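Setting up the transparent-object check in Keane
By Maiara Moura

Depth from stereo falls apart on clear plastic, so Keane runs a second pass that looks for rims. It needs two views: the fixed camera for a rough position and the wrist camera for the edge.

1. Start both streams
Open the Keane launcher and load the profile called clear_objects. Wait until both streams show green. If the wrist stream stays gray, restart the bridge first – the launcher won't do it for you.

2. Set the exposure
Turn auto exposure off on both cameras. Start at 800 on the fixed one and 900 on the wrist one. Highlights should be small and sharp. If they bleed into each other, come down in small steps.

3. Save a pair
Press Save Pair. Keane writes both views under one index, and mine was 409. Open them side by side and make sure each has a clear rim to work with. In the fixed view, lids and labels are fine to leave on.

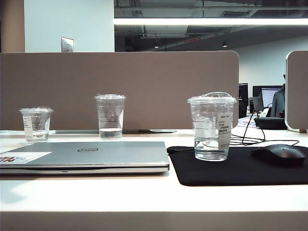
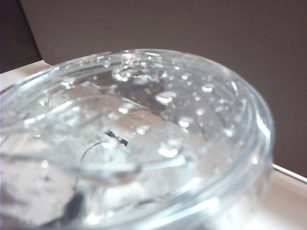 4. Fit the rim
Run fit_rim on the wrist view. It fits an ellipse to the lip and ignores bright spots inside it. Bubbles can still fool it, so raise min_arc if the ellipse jumps inward.

5. Send the result to the planner
Export the fit as a keep-out shape. Rachid Chraibi's notes on the Falldale planner cover the import settings.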